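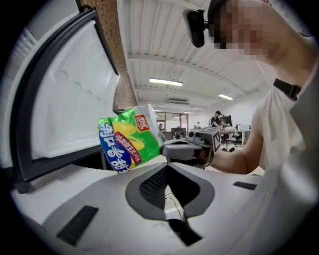 Issue 4, p. 2

Hand-held gripper check, freezer station
September
By Ariel Dimaculangan

I went through our usual list at the chest freezer and wrote my comments as I went, so forgive the rambling. The list is the Plistura one, form 3327, and I'm keeping its order.

Lid and gasket: OK. The lid has to stay open without a hand on it before anyone reaches in with a gripper. I push on it twice, every time, and yes, I get teased for it.

Grip on soft packaging: OK. Snack bags are my favorite test (the green corn one is up in the gripper in the shot). Pinch the plastic, don't crush it, and hold for a slow count of four. If the bag slides, stop and wipe the pads.

Jaw pads: OK, but please look at both sides! I only looked at one last time and Sigrun Boström caught me.

Marker cube: OK. Black and white squares clean, no frost, no thumbprints. Don't carry the tool by the cube.

Cables: needs work. I'd like any loose cable clear of the freezer rim before the lid comes down. Sigrun wants a clip, I want tape, so we'll try both.

Head camera and straps: OK. Headband snug, buckle closed, nothing dangling over the freezer. Long hair goes back.

Elbow room: needs work. Two grippers at one freezer is our limit, and whoever is reaching says "in" and "out" out loud. It feels silly for a minute and then you stop noticing.

Walkway behind the operator: OK. Chairs go back under the tables when you get up, please.

Sigrun rechecks the two open items before the next run. Leave the clips in the Pitudau drawer.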